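Nokolport Learning Center
Young Readers' Science Pages: How a Robot Learns to Use a Spoon

People use spoons every day and seldom think about them. A spoon goes into the sugar, comes out full, travels to a cup, and is tipped over. For a robot, each part of that job is a separate problem. At the Jidura Laboratory, researchers are studying how a robot can learn to scoop coffee beans with a spoon and move them from one cup to another.

The project is named Drotow. It is led by Lizelle Motaung, an engineer who studies how machines handle small objects.

Why coffee beans?

A wooden block is easy for a robot to understand. It has one shape, and it keeps that shape when it is picked up. A heap of coffee beans is different. When a spoon pushes into the heap, the beans roll and slide, and the heap takes a new shape. The robot must be ready for a heap it has never met before.

The cups are a problem too. Clear glass lets light pass through it, so a camera sees the table behind the glass as well as the glass itself. The robot has to find the edges of the cup from thin, bright lines along the rim and sides. 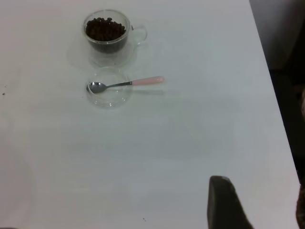 Coffee beans in a clear glass mug, with a pink-handled spoon resting on a glass dish. The tip of one gripper finger is at the lower right.

How does the robot learn?

The Drotow team uses a method called learning from demonstration. A demonstration is the act of showing someone how a thing is done. You may have learned to tie your shoes in this way, by watching a grown-up and then trying it yourself.

In this method, a person guides the robot arm through the whole task. While the arm moves, a computer records two kinds of information. The first is what the cameras see. The second is the position of the arm and how far the gripper is open. (The gripper is the robot's hand.) One full recording is called an episode.

The team recorded 2943 episodes. Between episodes, the cups and the spoon were moved to new places on the table. If the cup always stood in the same spot, the robot might learn only to reach for that spot. It would then miss the cup on the first day somebody moved it.

A computer program then studies the episodes and looks for patterns. It learns which movements usually follow which camera views. This stage is called training. After training, the robot tries the task without a person guiding it.

Why are there two cameras?

One camera rides on the robot's wrist. It gives a close view, but it moves whenever the arm moves, and it may lose sight of a cup. The other camera stays in one place and looks at the table from outside. Using both views, the program can compare where things are on the table with what is near the gripper.
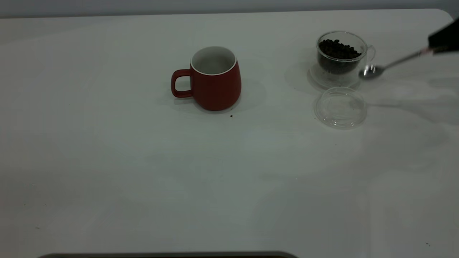
What did the researchers find?

In May, Ayanda Steyn and Wian Khumalo tested the robot in two ways. In the first test, the program had learned from 1000 episodes. In the second, it had learned from all 2943. The robot spilled fewer beans in the second test, and it was better at finding the cup after the cup had been moved.

One difficulty remains. When only a few beans are left at the bottom of a cup, the robot often lifts an empty spoon. The team is now recording more episodes with nearly empty cups.

Words to know

Demonstration: showing how a task is done.
Episode: one recording of a task from start to finish.
Gripper: the part of a robot that holds objects.
Training: the stage in which a program looks for patterns in recordings.

Try it at home

Ask a grown-up for two cups, a spoon, and some dry beans. Move 7 spoonfuls from one cup to the other. Then close one eye and do it again. Write down what changed, and compare your notes with a friend's.

Text by Aicha Ait Ali. Reviewed for the Learning Center by Fitzgerald Holloway.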